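4. Finishing and Caring for Your Wooden Tabletop

Read this section before you open any of the cans in the finishing kit. It covers the first coat of Ornent oil, the curing time, daily cleaning and small repairs. Assembly of the base is covered in section 3. If the top is already fixed to the base, you can leave it there for all of the work below.

4.1 Before you start

The top is shipped sanded but unfinished. Bare wood takes up water, grease and coffee very quickly, so do not use the table until the first two coats are on.

You will need:

– the can of Ornent hard oil (in the kit)
– the white applicator pad (in the kit)
– one sheet of 180-grit sandpaper
– clean cotton cloths with no lint
– a vacuum cleaner with a soft brush
– a metal bucket with a lid, filled with water

Let the top rest unwrapped in the room where it will stand for two days. Keep it away from radiators, stoves and direct sun during this time. Tops stored in a cold garage should rest for four days.

CAUTION: Cloths soaked with oil can heat up and catch fire on their own. Put used cloths in the bucket of water as soon as you finish, close the lid, and store the bucket outdoors until you can dispose of them as your local rules require.

4.2 Applying the first coat

1. Sand the top lightly by hand with the 180-grit paper. Always follow the grain. Do not use a power sander on the edges.
2. Vacuum the surface, then wipe it with a dry cloth.
3. Open two windows. The room should be no colder than 58 °F.
4. Stir the oil for a full minute with a flat stick. Do not shake the can.
5. Pour a small amount onto the applicator pad and spread it thinly along the grain. Work in strips from one end of the table to the other.
6. Do the edges next, then the underside if you can reach it.
7. Wait 18 minutes.
8. Wipe off all the oil that has not soaked in. Turn the cloth often. Shiny spots mean there is still too much oil on the surface.
9. Leave the table overnight with nothing on it.

Note: The color will deepen with the first coat. Darker patches may show up where the grain is dense. This is normal for solid wood and is not covered as a defect.

4.3 Second coat and curing

Repeat steps 4 to 9 the next day. The second coat needs much less oil, often half as much. If the surface feels rough beforehand, go over it with the dry side of the applicator pad and vacuum again.

The table can be used with care after two days. Full curing takes ten days. Until then, do not put down wet glasses, hot plates, rubber mats or potted plants, and do not cover the top with a tablecloth. Plastic feet can leave marks in fresh oil that will not come out without sanding.

4.4 Stone and tile floors

The Trunov base has four adjustable feet. On uneven stone, set the table where you want it and turn the feet by hand until it no longer rocks. Fit the felt pads only after leveling.

If you are oiling the table where it stands, cover the floor first. Oil that runs into unsealed joints is very hard to remove. Use cardboard under the plastic sheet – plastic alone is slippery on smooth stone.

CAUTION: Never drag the table across a stone floor. The feet can catch in a joint and pull the screws out of the base. Lift from both ends.

4.5 Daily care

Wipe the top with a damp cloth and dry it right away. For sticky spots, use a few drops of Bartoš wood soap in a bowl of lukewarm water. Do not use glass cleaner, bleach, scouring powder or steam.

Use a trivet under anything that has come off the stove or out of the oven. Oiled wood will stand a warm plate, but a pan at over 100 °F left for a few minutes may leave a pale ring.

4.6 Small repairs

Pale rings: Rub in a little oil with a cloth, wait, and wipe dry. Repeat once if needed.

Shallow scratches: Sand along the grain with 180-grit paper, a little past the scratch on each side, then apply one thin coat.

Dents: Lay a damp cloth over the dent and touch it briefly with a warm iron. Let the wood dry for a day before oiling.

Re-oil the whole top once a year, or sooner if drops of water no longer bead on the surface. April is a good month in most homes, once the heating has been turned down.

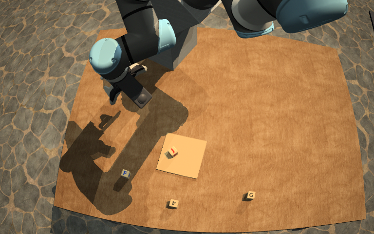

Fig. 4 – Wooden tabletop on a stone floor.

Briveck Home Furniture | Customer Service | © Briveck. All rights reserved. | Back to top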